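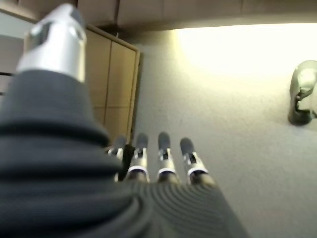

25 September 2021

I finished moving my recipes out of the old binder this week. It took most of the summer, on and off. I'm writing down how I did it because my sister wants to do the same with hers and I'd like to send her one link instead of nine messages.

The binder was our mother's. It was a three-ring office binder with a cracked spine, and everything was shoved in the front pocket or held with paper clips that had rusted. There were index cards, backs of envelopes, pages torn from magazines, and a lot of photocopies of photocopies. The total came to 309 recipes. I know because I numbered them in pencil on the back as I went, and that was the single most useful thing I did. If you drop the pile, and I did, you can put it back.

First I sorted out what we would never cook. Mom kept every gelatin salad she ever came across. I kept two of those and put the rest in a shoebox. I didn't throw any of them out. The shoebox is labeled and lives on the closet shelf.

Then duplicates. We had 37 of them, mostly banana bread and pot roast. Where two cards disagreed I kept both and wrote on the front which one I had made. The banana bread with sour cream is better than the one with buttermilk. The pot roasts all taste the same to me.

I typed everything. I know you can take a picture of a card and have the computer read it, and I tried that on the first twenty or so. It did fine with the magazine pages and badly with handwriting. Mom's "t" for teaspoon and "T" for tablespoon look alike even to me, and a program has no chance. Typing one card takes me four or five minutes. I did a few every night after dinner and more on Sundays when it rained.

The format I settled on is very simple. Title, who it came from, how many it feeds, ingredients in the order you use them, then the steps. If the original had a note in the margin I typed the note at the bottom exactly as written. "Too salty, Frank liked it" is the whole review of one ham casserole and I wouldn't change it.

Who it came from turned out to be the hard part. Mom wrote first names only, or initials. There were eleven cards signed L.D. and I had no idea who that was until my aunt told me it was Lucimara Dantas, who lived two doors down from them on Alder Street before I was born. She gave Mom the cheese bread recipe we had every Christmas. I always assumed it came off a box. My aunt thinks she moved to be near her son and doesn't know where. If anybody reading this knew her, please write to me.

Some cards had no oven temperature. "Bake till done" is common. For cakes I started at 350 and checked early, and wrote down what worked. A few had no amount of flour either, just "flour to make a soft dough." I left those alone. I have made the rolls three times and the amount was different every time.

For printing I used plain letter paper and sheet protectors, in a new binder with wide rings. I bought a pack of 500 sheets and have plenty left. I thought about having a bound book made at the copy place, but you can't add a page to a bound book, and you can't take one out and stand it up next to the stove. The tabs are Breads, Soups, Meat, Vegetables, Cakes, Cookies and Other. Pie went under Cakes. My sister objects to this and can do hers differently.

The original cards are in an envelope inside a plastic box, in number order. I also have the files on the computer and on a thumb drive in my desk drawer.

Things I'd do differently: I would have asked my aunt sooner. I would have written the date on each page when I tested it. And I would have picked one way to write "tablespoon" at the start, since I switched from "Tbsp" to "tbsp." somewhere in Soups and now it bothers me every time I open it.

I want to have my sister's copy printed by November so she has it before Thanksgiving. The cheese bread recipe is going up here next, once I've made it again and checked the amount of oil. The card says "1 c. or less."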